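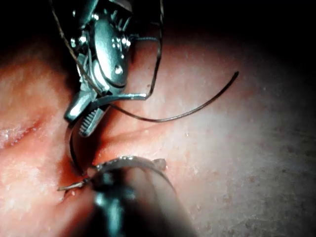 Needle in the serrated jaws, second instrument coming in from the other side

From: Kalliopi Zacharopoulos
To: pringle-cell list
Date: 2018-05-22
Subject: Re: Needle rotating in the jaws, upper instrument

Alistair Lindsay wrote:

> Since the instrument swap the needle turns in the jaws when I drive
> it. Maybe one throw in five. I have raised the grip setting in
> Ikomance twice and it helps for a while, then it is back. The wrist
> also feels late on the roll when I reverse direction. Is this a worn
> jaw or is it cables? I would like to avoid sending the instrument to
> Flastamell if it can be fixed at Zuletcombe.
>
> Also, is there a written order for the checks? I found two versions
> on the shared drive and they disagree about homing.
>
> Alistair

Alistair,

Please put the grip setting back to 185 before you do anything else. Raising it hides the problem and loads the jaw cables, and you probably have a cable problem already. Late roll on reversal is slack. A worn jaw would let the needle turn but would not do that.

The log has that instrument at 1,609 grips when it came off the shelf. That is not high. I would not send it out yet.

The order I use is this. The other version on the drive is from the old adapter plate and I will delete it.

1. Park both arms, unload the instrument and release the drive. Turn each input disc by hand through its full travel. They should feel the same in both directions. A disc that is free for the first few degrees is the slack one. Write down which.

2. Take up the slack at the matching capstan, a quarter turn at a time, and feel the disc again after each. Stop when the free part is gone. Do not go further to be on the safe side – an overtight cable wears at the guide pulleys and you will be back in there by the end of May.

3. Clean the jaws. Soft nylon brush along the grooves of the serrated face, then across, then a rinse. Dried residue in the grooves will let a needle roll even with good cables. Look at the pivot from both sides too, a wisp of thread caught there can hold the jaws slightly open.

4. Refit, then home with the jaws open and empty. Work in close to the tissue with the camera and look at the wrist before you pick anything up. Keep the jaws off any thread that is already in the field.

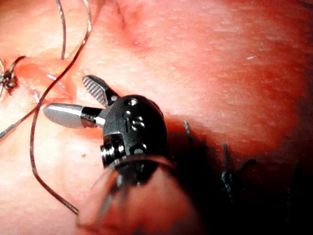

5. Run the reversal test in Ikomance, 12 cycles on roll and the same on pitch. Lag on either should come in under 31 ms. If roll passes and pitch does not, go back to step 2 for the pitch disc only.

6. Pick up a needle and drive it by hand control, slowly. Take it with the jaws square across the curve. If it still turns with the lag in limits and the setting at 185, then it is the jaw faces and I will write to Flastamell.

On homing, the answer is after refitting and never before step 2. Homing on a slack cable stores the wrong zero – I think that may be part of what you are seeing.

The lower instrument was last done by me and should be fine, but run step 5 on it as well while you have the test open. Send me both sets of numbers and I will add them to the log.

Kalliopi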